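Microwave on the counter or up on a shelf?
Kitchens and Small Spaces > Appliances

watwood_iolanda wrote:
Hello everyone, and thank you for all the help with my pantry door last winter, it still closes beautifully! I'm back with a smaller puzzle. We have a short run of counter, 41 inches of it between the stove and the wall, and the microwave eats up half. My sister says to put it on a shelf and be done with it. I'm not so sure, because I'm five foot one and I don't love the idea of lifting hot soup down past my own chin.

The other thing is the outlet. It sits just over the counter, so if the microwave goes up high the cord has to come back down the wall, and I can't decide if that would drive me crazy. How have you all done yours?

Iolanda

kirsty_m wrote:
Keep it on the counter, Iolanda, please. We had ours on a shelf for years and I have a scar on my wrist from a bowl of oatmeal. When we redid the kitchen I brought it down, put it near the outlet and let the cord run down behind it, and after a week I'd stopped seeing the cord at all. Ours is black on a white counter, so I did worry it would look heavy, but it's really fine.

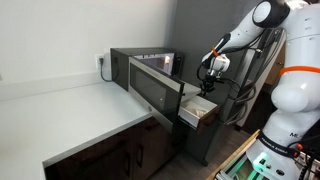

The one thing I would say is to leave yourself some room in front for the door and for setting a plate down. I like a shallow drawer close by too, for the paper towels and the odd dish cloth, so you aren't crossing the kitchen with a dripping mug in your hand. Mine is never tidy and I've made my peace with that!

Annag S wrote:
I have to disagree with Kirsty, though I'm sorry about the oatmeal. In a kitchen as tight as mine the counter is worth more than anything else in the room. My husband put up a deep shelf at shoulder height (his shoulder, but still) and I got back enough space to roll out a pie crust. The brackets are rated for 300 pounds and the whole job cost me $220 with the new outlet. If you do go up, have the outlet moved up too - a dangling cord would bother me every single day.

Lindiwe B wrote:
Shoulder height is lovely if it's your shoulder, Annag :) I'm with Kirsty on this one. Do check the manual before you push it into the corner, though. Mine wants a gap at the back and sides for air, and I had it jammed against the wall until my son noticed.

kirsty_m wrote:
Good point from Lindiwe, I pulled mine forward for the same reason.

watwood_iolanda wrote:
You are all so kind. I measured again after supper and ours is 21 inches wide, so it would leave me a decent stretch by the stove. I think it stays down for now, and I'll look at shelves again in September when my brother-in-law visits with his drill. Annag, could you tell me how deep your shelf is?

Annag S wrote:
I'll measure it in the morning, it's full of cookbooks on the one side.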